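Updated June 1, 2018

I get the same handful of questions every preseason, so I've put my answers on one page. I've coached the Clalludetti juniors for three years now and I still have to look half of this up!

## When do we start training?

Early December, on the bottom oval. We stop for Christmas, then it's back into it, and please bring a hat and your own water bottle. 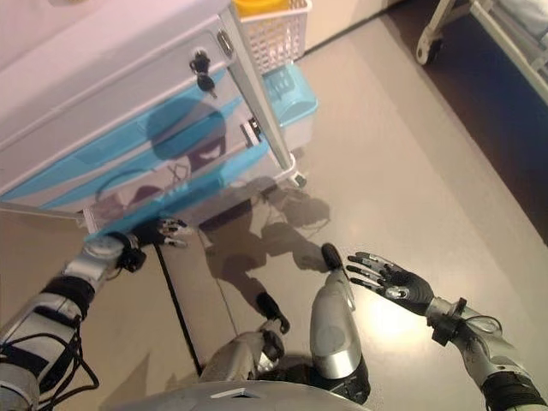
Hayley Birkett says the under-12s should get the bottom oval first, as they always end up on the side with no shade. Fair enough, Hayley – I've swapped the times and the little ones now go first.

## What does my kid need to wear?

Boots with moulded studs, club socks and a mouthguard. The mouthguard isn't optional, even at training, and I'm a bit of a grump about it. Jumpers get handed out before round one (number 17 always goes in the first minute, so don't get your hopes up).
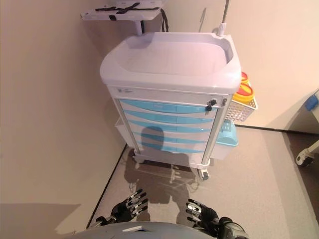

## Can my daughter play if she's never touched a footy?

Plenty of our kids start that way, and she'll be kicking with a partner on her first night.

## Where are the away games?

Mostly Lokoder and Ochoa. The Ochoa ground is a fair hike and the parking is woeful, so share a car if you can. The turn-off is easy to miss, too.

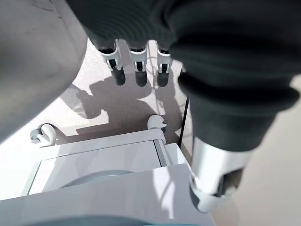 Go past the silos, take the second left and park along the fence – the gate near the canteen is for players and umpires only. Nneka Sani has the carpool list if you need a lift.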